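Subject: Re: [teleop-users] Recording cloth by remote control, how many takes per task?
From: Korkor Asante
To: teleop-users list

On the October thread, a member at Annan wrote:

> We are beginning with soft objects next month. Until now we only
> taught blocks and cups by hand guiding, and that went well. With
> cloth the arm follows our path correctly but misses the fabric.
> How many takes do you record per task, and do you keep the bad
> ones? Also, is a wrist camera enough?

Hello all,

I can answer for our group at Trerumbridge, with the warning that we have done cloth for one season only.

Hand guiding did not work for us with fabric either. When you push the arm with your own hands you look at the cloth with your own eyes, from the side, and you correct for things which the cameras never get. So we changed to remote control with the Stuvamow leader arms, and the operator must look mainly at the screens. It is slower at first. I needed two weeks before I stopped wanting to stand up and look over the table.

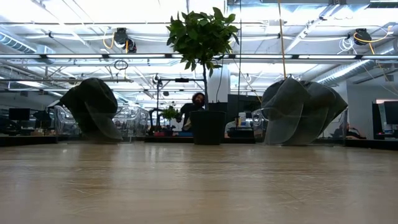 About the number of takes: we have 1,207 in total for fabric, of which 593 are kept for training. For a single task we begin to see useful behaviour at more than 300. Below this the policy closes the fingers at the same place every time, wherever the cloth is lying. For blocks we needed far fewer, so please do not plan your time from your block numbers.

We do not delete the bad takes, but we mark them. A missed grasp followed by a good second try is a good take for us and it goes in the training set. A take where the operator hesitates in the air for a long time goes out. I have argued with colleagues on this point and we are still not all agreed. 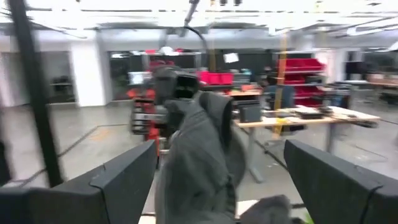 For your camera question, I would not use the wrist view alone. It is very good for the last few centimetres, when you must decide where to close. But a lifted cloth can hide a large part of what is behind it, and then the operator is guessing. We record a fixed view beside it, and we check that both have the same clock before every session. Once we did not check and lost a full afternoon.

One more small thing. The Skolletti export script drops the gripper opening value if the column is named differently from the manual. I have a patch and can send it to whoever wants it.

Which control rate are you using at Annan? Ours was too low in the beginning and the folds came out jerky.

Best regards,
Korkor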